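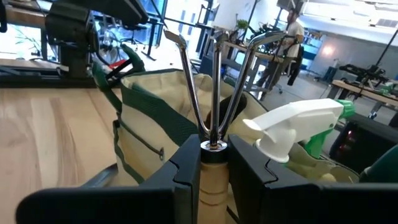

Section 4: Setting up a home EEG recording (Walomitz headset, Clerano software)

For families and site staff on the Dmytriv sleep and attention study. Read 4.1 before you open the bag. If you've done a session before, skip to 4.3.

4.1 Before you start

Charge the headset. Full charge takes six hours from flat. Green light steady = done. Green light blinking = not done, leave it.

Hair clean and dry. No conditioner, no gel, no spray, no oil. Conditioner is the usual culprit when the front channels look bad. Braids are fine if we can reach the scalp between them. Tell the site team ahead of time and they'll send the longer tips.

Have ready:
Headset and chin strap
Saline bottle (blue cap, not the white one, white is for cleaning)
Two towels
Tablet, plugged in
The participant's code card
Whatever keeps your child calm. Show, blanket, crackers.

CAUTION: Do not wear or run the headset while it is charging. Unplug first. Every time.

CAUTION: Don't use over broken skin, a healing cut, or a rash on the scalp. Skip the session and message the site team. A missed session is OK.

4.2 Fitting the headset

1. Sit the participant in a chair with a back. Not the couch, the cushions push the rear sensors up.

2. Wet the sensor tips. A few drops each, let them soak, then a few more. Tips should feel squishy. Dripping means too much, and neighboring tips will bridge (you'll see two channels drawing the exact same line).

3. Find the midpoint. Bridge of the nose to the bump at the back of the skull, half way. The center tip goes there.

4. Lower the headset from front to back. Slow. Some kids want to hold it first or put it on a parent, let them. There's a practice cap in the bag with no electronics in it and it can stay out all week.

5. Part the hair under each tip with the plastic wand. Wiggle the tip down to skin. Don't scrape.

6. Clip the ear reference to the left earlobe. Earrings out on that side. If the clip isn't tolerated use the sticky reference behind the ear, and tick "alternate ref" in Clerano so the analysis people know.

7. Chin strap last. One finger should fit under it.

Note: Strap is optional for anyone who hates it. Expect more movement noise and add a line in the comments box.

4.3 Connecting

1. Hold the power button until it beeps twice.

2. Open Clerano on the tablet. Tap Pair. Pick the headset whose number matches the sticker inside the band.

3. Type the code from the card. Code only. No names, no initials, no birthdays anywhere in the file.

4. Wait for the signal map. Green is good, yellow is usable, red is not. You need at least 76 percent coverage before the Record button lights up.

5. Red tip? Add a drop, wiggle, wait for the map to refresh. Still red after the second try, move on to the next one and come back.

Note: Map stuck on gray means the tablet lost the headset. Close Clerano all the way and reopen. Do not re-pair from the tablet's own Bluetooth menu, it confuses both of them and then you have to call us.

4.4 Recording

1. Phones in another room or on airplane mode. Dimmer lights off if you can, they hum into the signal.

2. Tap Record. First block is eyes open, looking at the shape on the screen. Second block is eyes closed.

3. Third block is the tone task. 1,500 short tones, played quietly while a silent cartoon runs. No one has to listen or press anything. Volume is preset, please dont change it.

4. Breaks: tap Pause between blocks. Not in the middle of a block unless you need to. If you need to, do it.

5. Wait for the word Saved before you take the headset off.

CAUTION: Stop right away for headache, dizziness, staring spells, jerking, or if the participant asks to stop by any means they normally use. If you think it's a seizure, follow your own seizure plan and call emergency services as needed. The study line is not an emergency line.

Blinking, chewing and jaw clenching all show up as big spikes. Some is expected. Crackers between blocks, not during.

4.5 Cleaning and sending

1. Rinse tips in plain water, pat dry on a towel. Cleaning solution (white cap) once a week.

2. Air dry overnight with the bag open. Wet tips in a closed bag grow mold.

3. Wipe the band with a damp cloth. Never under the tap.

4. Plug in the tablet on wifi. Upload runs by itself, usually done by morning. Check for the cloud icon with a tick.

Replace tips after 7 sessions. Spare set is in the side pocket.

4.6 What the recording doesn't tell you

The files are for group research. They are not a clinical EEG, are not read by a neurologist, and can't diagnose or rule out autism, epilepsy or anthing else. Clerano doesn't show results for one person. Questions about your child's care go to your own doctor.

Contacts
Fitting and scalp questions: Solomiia Kovalchuk
Tablet, pairing, uploads: Thodoris Tsolakis
Consent, withdrawing, scheduling: Inna Palamarchuk

Changed in February: step 3 of 4.2 (midpoint), tip replacement count. Older printed copies have the old count, please recycle them.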